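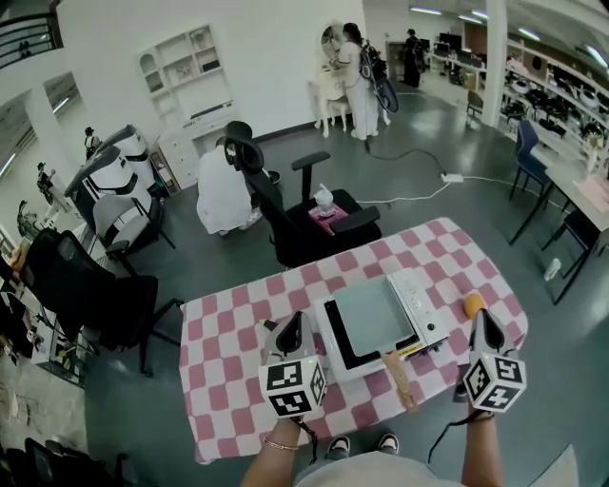

Sortiment > Küche > Garen und Schmoren > Schongarer Keltarell

Strebel Schongarer Keltarell, 4,5 Liter

Artikelnummer 1316
Farbe: Creme oder Anthrazit
Lieferumfang: Heizmantel, Keramiktopf, Glasdeckel, Anleitung in sechs Sprachen, von denen eine gut lesbar ist

Der Keltarell ist das langsamste Gerät in unserem Sortiment. Man füllt ihn morgens, wenn alle ihre Schuhe suchen, und abends gibt es Gulasch. Dazwischen passiert sehr wenig, und das über viele Stunden. Wer beim Kochen gern etwas zu tun hat, sollte sich bei den Pfannen umsehen.

Der Topf fasst 4,5 Liter, wovon man sinnvollerweise vier benutzt. Das reicht für eine Familie mit zwei Kindern, von denen eines »keine Stücke« isst und das andere ausschließlich Stücke. Für beide lässt sich aus demselben Topf schöpfen, sofern man beim Schneiden ein wenig vorausschauend war.

Leistung und Stufen

Mit 200 Watt ist der Keltarell ein bescheidener Geselle. Er hat drei Stufen: niedrig, hoch und warmhalten. Auf niedrig braucht ein Schmorbraten acht bis zehn Stunden, auf hoch fünf bis sechs. Warmhalten hält warm, bis zu vier Stunden lang, danach schaltet sich das Gerät ab und überlässt Sie Ihrem Schicksal.

Einen Timer mit Startvorwahl gibt es nicht. Das wird regelmäßig bemängelt, zuletzt von uns selbst beim Probekochen. Rohes Fleisch sollte allerdings ohnehin nicht stundenlang bei Zimmertemperatur auf seinen Einsatz warten, und so haben wir uns mit dem Drehknopf ausgesöhnt. Er rastet deutlich ein und lässt sich auch mit dem Ellbogen bedienen.

Eine App gibt es ebenfalls nicht. Das wurde bislang von niemandem bemängelt.

Der Topf

Der Einsatz ist aus glasierter Keramik und lässt sich herausnehmen. Er darf in den Backofen (bis 180 Grad, ohne Deckel) und in die Spülmaschine, wo er den kompletten unteren Korb beansprucht und keine Nachbarn duldet. Auf die Herdplatte darf er nicht. Wir schreiben das hier, es steht in der Anleitung und auf dem Topfboden, und trotzdem verkaufen wir den Ersatztopf (Artikelnummer 1656) recht ordentlich.

Anbraten muss also in der Pfanne stattfinden. Man kann es auch weglassen. Das Ergebnis schmeckt dann etwas stiller und sieht in den ersten Stunden nicht gut aus. Ein Löffel Tomatenmark und ein Schuss Sojasauce helfen über das Gröbste hinweg.

Der Deckel ist aus Glas, damit man nachsehen kann, ohne ihn abzunehmen. In der Praxis beschlägt er nach einer halben Stunde und bleibt es. Heben Sie ihn trotzdem möglichst selten an: Jedes Mal entweicht Wärme, und die Garzeit verlängert sich um gut zwanzig Minuten. Neugierige Haushalte essen später.

Was gut gelingt

– Gulasch, Rouladen, Rinderbrust und alles andere, was im Laden günstig und zäh war
– Linsensuppe, Kichererbseneintopf, Chili
– Hühnerbrühe über Nacht (die Küche riecht am Morgen danach, planen Sie das ein)
– Apfelmus, mit Schale oder ohne
– Milchreis auf niedrig, zwischendurch einmal umgerührt

Was weniger gut gelingt

– Nudeln. Bitte nicht. Geben Sie sie gekocht dazu, kurz vor dem Essen.
– Fisch, außer Sie stehen daneben, was dem Gedanken des Geräts widerspricht
– Knuspriges jeder Art
– Getrocknete Kidneybohnen, die nicht vorher eingeweicht und mindestens zehn Minuten sprudelnd gekocht wurden. Die niedrige Temperatur reicht nicht aus, um ihre Giftstoffe abzubauen. An dieser Stelle sind wir ausnahmsweise ganz ernst.

Technische Daten

Fassungsvermögen: 4,5 Liter
Leistung: 200 Watt
Spannung: 230 Volt
Maße mit Deckel: 38 x 28 x 25 cm
Gewicht: 5,1 kg, mit Gulasch entsprechend mehr
Kabellänge: 90 cm
Garantie: drei Jahre auf den Heizmantel, zwei auf alles, was man fallen lassen kann

Zum Kabel: 90 Zentimeter sind kurz. Strebel begründet das mit der Sicherheit, und wo Kinder an Dingen ziehen, die von Arbeitsplatten hängen, wollen wir nicht widersprechen. Messen Sie vor dem Kauf trotzdem nach, wie weit es bis zur Steckdose ist. Der Heizmantel wird außen warm, an den Seiten mehr als an den Griffen, und gehört an die Wand geschoben – mit einer Handbreit Luft dahinter.

Reinigung

Topf und Deckel siehe oben. Der Heizmantel wird mit einem feuchten Tuch abgewischt, nachdem der Stecker gezogen und das Gerät abgekühlt ist. Creme zeigt Tomatensauce, Anthrazit zeigt Mehl. Wir haben von beiden Farben gleich viele am Lager.

Passendes Zubehör

Der Reisedeckel (Artikelnummer 1498) hat eine Silikondichtung und zwei Klammern und macht den Keltarell kofferraumtauglich. Er ist zum Transport gedacht und darf beim Garen nicht aufliegen. Die Schöpfkelle von Rudent passt mit ihrem flachen Rand auch in die Ecken, die ein ovaler Topf streng genommen gar nicht hat.

Lieferung und Abholung

Versand in zwei bis drei Werktagen. Wer in der Nähe wohnt, kann das Gerät in unserem Laden in Brendombridge abholen und dort auch den Deckel einmal anheben, ohne dass sich jemandes Abendessen verspätet. Die cremefarbene Ausführung ist derzeit knapp, Anthrazit ist vorrätig.

Rückgabe innerhalb von 30 Tagen. Bitte ausgewaschen.

Produktangaben zuletzt geprüft: 04.02.2024

Ähnliche Artikel

Strebel Schongarer Keltarell klein, 2,5 Liter
Ersatztopf Keramik, oval
Reisedeckel mit Klammern
Rudent Schöpfkelle mit flachem Rand
Schmorpfanne mit Deckel, 28 cm
Topfuntersetzer aus Kork, zwei Stück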